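4.2 Gripper Comparison in Simulation

We compared two parallel-jaw grippers, the Vernik and the Getus, under one joint-space controller. Arm model, control gains and camera mount were held fixed, so that only the finger geometry and the contact parameters changed between conditions. The policy received the wrist view and the gripper opening as input. Each gripper was run for 1,000 episodes with the same set of random seeds. Wall colors, wall pictures and table textures were resampled at every reset, following the procedure of Lykkegaard and Thaweesak.
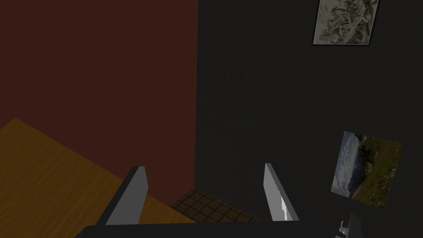 Figure 2. Rendered wrist view with the fingers open and no object between them. The wooden tabletop is at left.

Flat plate fingers take up a large part of the lower image when they are spread. Parts of the table near the palm are then hidden from the policy, and objects placed there have to be located from earlier frames. To measure this effect we labeled 2,302 rendered frames by hand and recorded whether the target was visible, partly covered or fully covered. Of these, 700 were set aside for checking agreement between labelers. Frames in which the second arm entered the view were kept. Contact stiffness was tuned separately for each gripper before the runs and was left unchanged afterward.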